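Informe de avance al programa de ayudas Fetmont
Proyecto Bakalis: percepción y planificación para la manipulación de ropa doméstica
Segundo informe, 8 de junio de 2022
Responsable técnico: Bernardo Moreira

Estimadas compañeras y estimados compañeros de Fetmont:

Antes de entrar en materia quería agradecerles la paciencia con el primer informe, que llegó tarde y con la mitad de las tablas sin cerrar. Esta vez hemos preferido contar menos cosas y contarlas con más calma, porque desde abril el trabajo ha cambiado bastante de forma y creo que merece una explicación.

Como recordarán, el plan original era entrenar el módulo de agarre casi por completo en simulación y dejar las demostraciones reales para el ajuste final. La tela simulada se nos quedó corta enseguida, sobre todo con el punto grueso, que se abomba entre los dedos y esconde justo los bordes que el planificador necesita. Así que adelantamos la recogida en viviendas y hoy tenemos 698 demostraciones hechas con pinza de mano, de las cuales 300 están ya segmentadas y revisadas.

El segmentador de prendas (lo llamamos Jamis, y con Jamis se ha quedado) es lo que más horas se ha llevado. La primera versión separaba muy bien las telas lisas y se perdía con los estampados: partía un mismo jersey en varias regiones, o juntaba una prenda con la manta de flores que tenía al lado. Ahora combinamos la máscara con una estimación de pliegues y arrastramos la identidad de la prenda de un fotograma al siguiente. 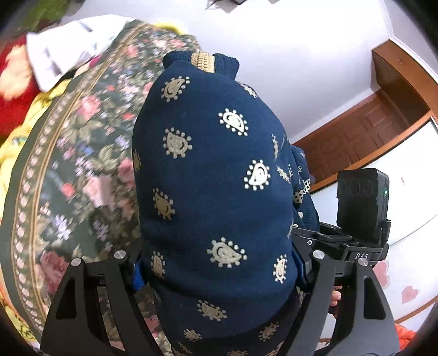
También nos ha dado guerra el desenfoque por movimiento, y aquí debo reconocer que lo habíamos subestimado. Cuando la mano gira deprisa, el fondo se arrastra y el seguimiento salta de una tela a otra. Hemos añadido un filtro que baja el peso de esos fotogramas sin borrarlos, y dejamos constancia de cada caso en el registro para poder repasarlo después. El umbral sigue puesto a mano y me gustaría que dejara de estarlo antes del otoño.

En planificación vamos algo más despacio. El planificador recibe la máscara y propone puntos de agarre ordenados por confianza; funciona con una prenda suelta y todavía duda con los montones, donde a veces elige un pliegue que pertenece a la prenda de abajo. Reservamos 200 demostraciones para evaluar este punto y no las hemos tocado en el entrenamiento - una disciplina que cuesta mantener cuando los datos escasean, se lo aseguro.

La herramienta de revisión, en cambio, es una alegría. Se escribió en Ponberg en un par de semanas, carga la secuencia con sus máscaras encima y permite corregir una etiqueta y propagarla hacia adelante. Hay 22 incidencias abiertas, casi todas de interfaz, y una más seria con la sincronización entre el vídeo y la apertura de la pinza que ya tiene arreglo propuesto.

Para el próximo periodo queremos terminar la segmentación de las secuencias pendientes, conectar el planificador con el controlador de fuerza y publicar internamente el formato de datos. Les pediríamos, además, permiso para pasar a cómputo una parte de la partida de viajes, que apenas hemos usado. El total de la ayuda no cambia y les envío el desglose en un anexo.

Quedo a su disposición para cualquier duda, por correo o por teléfono.

Un saludo muy cordial,
Bernardo Moreira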